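Gwion Gwilliam
@gwiongwilliam

Every few months somebody shares the claim that a hotel breakfast buffet "pays for itself" compared with going out. I have my doubts, so I spent a week of work travel keeping track. Short thread.

The number people quote is 3000 calories a head, if you really go for it. Fine. But who is really going for it at 7 am? I had oatmeal and half a banana. So did most of the room, from what I could see.

The Lalley charges for breakfast whether or not you show up. It's "included" - meaning it's in the room rate, and you can't get it taken off. I asked on Friday. The desk was very polite and the answer was no.

The Skimach does let you opt out. Then the coffee in the lobby stops being free. Funny how that works.

Also not convinced by the "fresh all morning" signs. A soup or a hot cereal under a lid for three hours is fresh in the sense that it was fresh once. 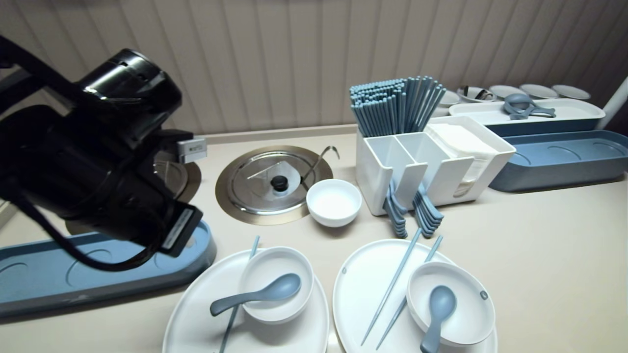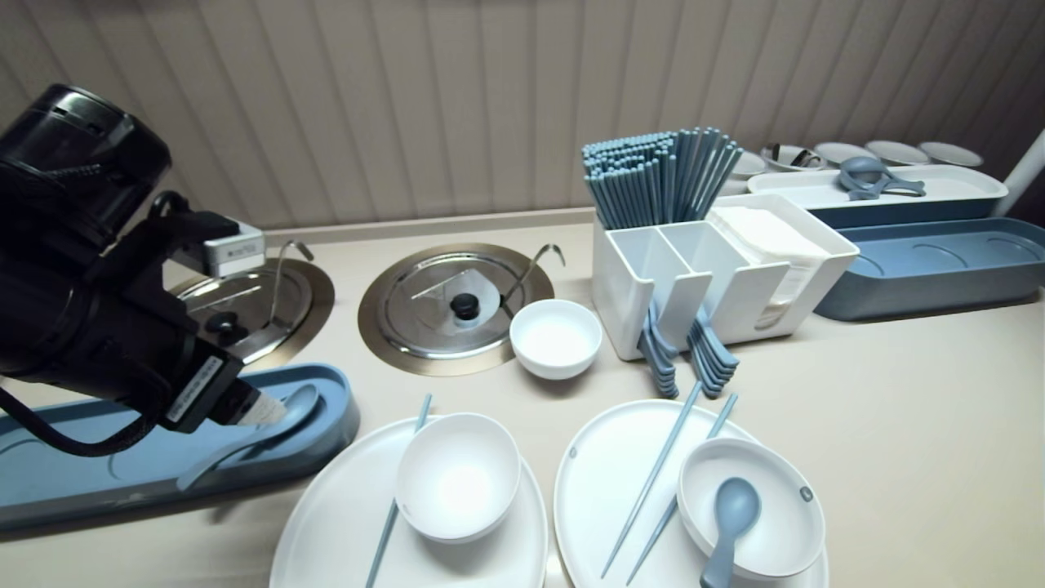 Countertop wells with steel lids, same counter both times.

A friend in catering tells me the built-in wells are there to hold temperature and that I'm being unfair. Maybe. I'd believe it faster if anyone ever posted when the pot was last changed. Would a little card be so hard?

Somebody in the replies sent me a loyalty program post bragging about 3202 points earned on "dining." Read the small print. 900 of those were a sign-up bonus, and the breakfast itself earned nothing.

To be fair to the Åberg: small place, two kinds of bread, eggs cooked when you ask for them, price on the board by the door. I paid it and didn't feel tricked. Why is this rare?

And no, I don't think "skip breakfast and hit the bakery" is the big savings hack either. I tried it twice. By the time I added juice and a second coffee I was within a couple of dollars of the buffet.

Next trip is in April. If your hotel prints the breakfast price separately on the bill, please tell me which one. I'm starting a list and so far it has one name on it.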